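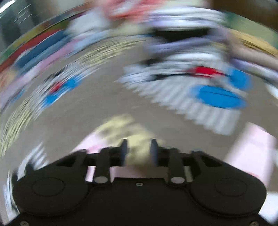 Packages and sheets on a flat surface.

Review copies: your questions

Who can ask for a review copy?
Any reader who will post an honest review. You don't need a blog. The book is The Road to Dunleavy, a study of the Psalms by Jaime Godinho, published by Burnorard in December 2025.

How many copies are there?
We have 100 paperbacks to give away. The e-book isn't limited.

Do I have to like it?
No. Say what you thought, and mention that your copy was free.
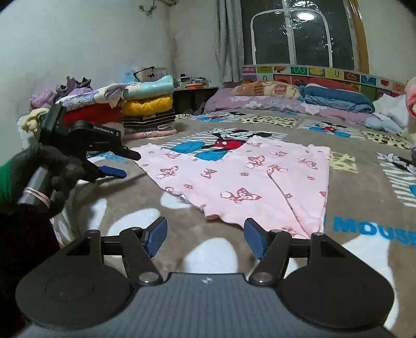 How long should my review be?
Three or four sentences is enough. Longer is welcome, but please don't quote more than a paragraph from the book.

Where do I post it?
On the Idomow readers' page, or any bookshop site you already use. Send us the link afterwards.

Which Bible translation does the book use?
Mostly the author's own, with notes at the back. Chapter 3 prints two older versions side by side.

Can our church group have several copies?
Up to six per group. Give one name and one address, and put "group" in the subject line.

Do you post outside the UK?
E-book only, sorry. Paperbacks go out from Trorkbridge by second class post.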